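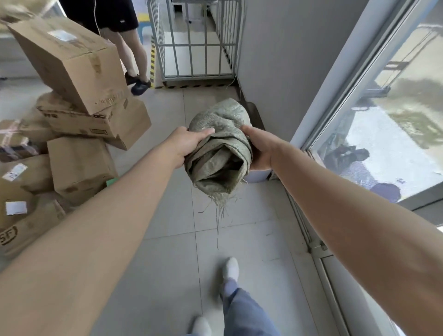 *Figure 5.1. A rolled woven sack with loose threads at its lower edge.*

# Chapter 5: Energy Budgets for Buried Moisture Sensors

A sensor node which is placed under the soil cannot be visited often. Its battery must therefore be planned before the installation, and the plan must include the radio, the probe and the time when the node is only sleeping. In this chapter we study how to make such a plan.

We will use one network through the whole chapter. It was installed at Flidstead by Braulio Orozco and Mireille Picard, and it has 22 nodes in clay soil, all reporting to a single gateway. Each node wakes every 240 seconds, reads the probe and sends one packet. If no acknowledgement is received, the node tries again, up to three times.

The radio behaviour is the difficult part. Wet clay absorbs the signal much more than dry clay, so the number of repeated packets grows after rain. A budget calculated from summer measurements will be too optimistic – the Flidstead network showed this already in its first January.

Section 5.1 defines the duty cycle and the average current. Section 5.2 presents the Salminen model of path loss in soil, with a correction for water content. In Section 5.3 the two are joined, and the reader will calculate the lifetime of one node by hand. Students who did not yet read Chapter 3 should look first at its table of battery capacities, as the same symbols are used again.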